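第四讲 湿度、晾晒和一件衣服到底什么时候算干

上周四讲到一半就下课了，我把剩下的部分连同大家课后问的问题一起写在这份讲义里。没来的同学请先翻第三讲的最后两页，看懂“饱和水汽压”那张表再往下读，不然后面会越看越糊涂。

先还债。上次有人问我，为什么冬天在暖气房里晾衣服干得那么快，明明天气预报里说外面的相对湿度很高。我当时答得太急，只说了一句“里外不是一回事”，回家路上越想越觉得对不起这位同学，所以重新讲一遍。

相对湿度是一个比值，分子是空气里现有的水汽压，分母是同一温度下能容纳的最大水汽压。冬天室外冷，分母小得可怜，空气里只要有一点点水汽，比值就上去了。把这团空气放进屋里加热，水汽没多也没少，分母却变大了好几倍，比值自然就掉下来。所以你在屋里嘴唇干裂，窗外的湿度计还在那里显示一个很潮的数字，两边都没撒谎。

这里要提醒一句，凡是考虑蒸发，请大家养成习惯看“水汽压差”，也就是湿布表面的水汽压减去周围空气的水汽压。推动水分离开布料的是这个差值，相对湿度只是一个间接的提示。我改作业的时候，每年都能看到有人写“湿度百分之五十所以蒸发一半”，看得我心里一凉。千万别这么写！

一、衣服变干的三个阶段

我们把一块浸透又拧过的棉布挂起来，每隔一段时间称一次重量，画出来的曲线大致分成三截。

第一截很短，是升温或者降温的过程。布刚挂上去的时候，温度跟周围不一样，它要先调整到一个平衡温度，这个温度接近我们第二讲说的湿球温度。所以你摸晾着的湿衣服总觉得凉，蒸发在不停地从布里拿走热量。

第二截是恒速段。布的表面一直有足够的水，里面的水靠毛细作用源源不断地送上来，蒸发速度完全由外面的条件决定：风、温度、水汽压差。这一段里，棉也好，涤纶也好，每平方厘米的失水速度差别都不大。很多人不信，觉得化纤“干得快”是因为水从化纤表面跑得快。其实主要原因是化纤一开始吸进去的水就少，总账小，当然早早结清。

第三截是降速段，也是最磨人的一段。表面开始出现干的区域，剩下的水藏在纱线内部和纤维里，要慢慢扩散出来。牛仔裤的裤腰、卫衣的帽子、厚袜子的脚跟，都是在这里把人的耐心耗光的。你去摸裤腿，觉得干了，收进柜子，过一晚上拿出来一股味儿。问题就出在裤腰还停在第三截里面。

我自己的经验是摸最厚的那条缝。肩膀、胸口摸起来再干爽也不算数，要去捏腋下的接缝和领子的根部。捏上去还发凉，就再晾。

二、风比太阳重要（多数时候）

这个小标题我犹豫了一下要不要加括号。Carol Dunmore 以前跟我合教这门课，她坚决主张太阳第一，我们俩为此争过好几个学期，至今也没有定论，所以括号留着。

我的理由是这样的。布料表面总贴着一层几乎不动的薄空气，叫边界层，水汽得靠扩散穿过去，扩散又很慢。风一吹，这一层就变薄，水汽梯度变陡，蒸发马上加快。一台小电扇对着衣架吹一个下午，效果常常超过没有风的大晴天。晚上也可以这么干，房间里别关得太死就行。

她的理由也很硬：太阳直接给布料加热，布面温度一升，表面水汽压按指数往上走（请回去看第三讲那条曲线，越往右越陡），另外深色衣服吸收得多，升温更明显。这话没有错。所以公平的说法是，有风又有太阳最好，二者只能选一个的时候，请看当时的风有多弱、太阳有多强，算一下再吵架。

讲到这里顺便提一下间距。衣服和衣服挤在一起，中间的空气很快变潮，又流不出去，等于给自己造了一个小小的梅雨季。把间距拉开，效果比换什么高级洗衣机都明显。下摆也不要贴着墙，墙面那一侧的空气几乎是死的，而且墙也会受潮，时间久了会长霉斑。我租过一间朝北的小屋，就是这样把一整面墙给养黑的，押金也没了，唉。

三、形状和摺皱的问题

一件衣服完全摊平的时候，有两个面可以蒸发。揉成一团的时候，外面那一层照常干，里面的褶子贴着褶子，水汽只能从缝隙里慢慢钻出来。同样的布，同样的水量，摊开和堆着，干燥时间差得很远。

所以用什么挂、怎么挂，是有讲究的。衣架的好处是把衣身撑开，前后两片分离，中间形成一个上下贯通的空腔，空气可以从下摆进去、从领口出来。晾衣杆适合床单和毛巾，但对折搭着的时候两层会贴在一起，我的办法是让两边一长一短，错开一截，贴在一起的面积就少了。折叠晾衣架适合不能吊挂的针织衫，湿的毛衣很重，一挂就变形，平铺在架面上最稳妥，中途翻一次面。

下面是两幅图。 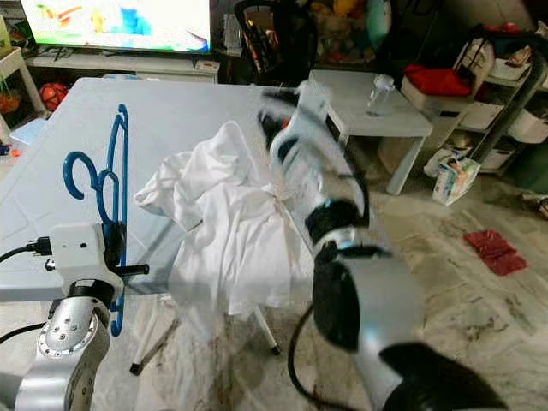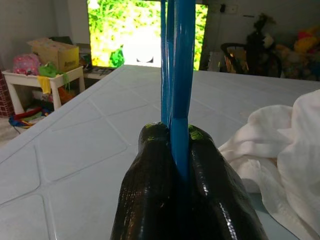
四、室内晾晒和房间的账

水从衣服里出来以后去了哪里？去了你的房间里。这是整门课里最容易被忘掉的一项。关上门窗晾一桶衣服，房间的水汽压一路上升，到某一刻和布面的水汽压几乎相等，差值没有了，蒸发也就停了。这时候你再等多久都没用，衣服永远停在“还有一点点潮”的状态，同时玻璃上开始淌水。

解决的办法，要么换气，要么除湿。换气前先比较里外的水汽压，冬天几乎总是外面低，开窗很划算，哪怕外面显示的相对湿度挺高（又回到开头那个问题了）。闷热的夏天就要小心，外面的空气可能比里面还湿，开窗等于请客人进门。除湿机是另一条路，它把水汽凝成水收进水箱，还顺便放热，让房间温度略微升高。请记住，那点热量来自两处，一处是压缩机耗的电，一处是水汽凝结放出的潜热，写能量平衡的时候两项都要列，漏一项扣分。

去年 Jamie Penrose 做的课程项目我很喜欢，他在自己宿舍里记了 23 天的温湿度，用的是最便宜的那种记录仪，结果发现室内湿度的高峰并不在洗衣服那天晚上，反倒在每天早上他煮面的时候。他把标题改成了《煮面对晾晒的干扰》，全班笑了很久，数据处理倒是一点不含糊。想借来参考的同学跟我说一声，我问过他，他同意。

五、关于味道

有同学写邮件问，那股“没晾干的味道”究竟是什么。简单说，是细菌在潮湿的布上待得太久，把残留的汗和皮脂分解掉，生成了一些挥发性的小分子。湿的时间越长，味道越重。所以前面讲的一切，风、间距、形状、换气，最后都在压缩同一个量，就是布料处于潮湿状态的总时长。多放洗衣液没有帮助，漂不干净的残留还可能火上浇油。洗完以后闷在桶里忘了拿出来，这段时间也要算进去！我自己是惯犯，现在洗衣服之前会先定一个闹钟。

补救的话，热水加含氧漂白剂浸泡通常管用，羊毛和真丝除外，这两样请看标签，弄坏了别来找我。

作业

第一题，室温二十度，相对湿度 56%，用第三讲的表算出水汽压，再算出同一团空气加热到二十五度以后的相对湿度。写出过程，只写答案不给分。

第二题，找一条干毛巾，称重，浸湿拧干再称，然后晾起来，自己决定隔多久称一次，画出失水曲线，标出你认为的恒速段和降速段的分界。家里没有厨房秤的，来我办公室借，登记一下就好。

第三题，解释为什么同一条毛巾在恒速段里摸起来比室温凉，到了降速段末尾又不凉了。三四句话就够，别写成论文。

第四题，画一张草图，比较一件长袖衬衫撑在衣架上和搭在横杆上的空气通道，用箭头标出你猜测的气流方向。画得丑没关系，箭头要清楚。

第二题最好两个人一组，一个人称，一个人记，不然手忙脚乱容易漏点。Beverley Mellor 负责收作业，纸质版放她桌上的蓝色文件夹，电子版发到课程邮箱，文件名写学号。下次课我们讲结露，请带计算器，手机也行，但别用手机看别的。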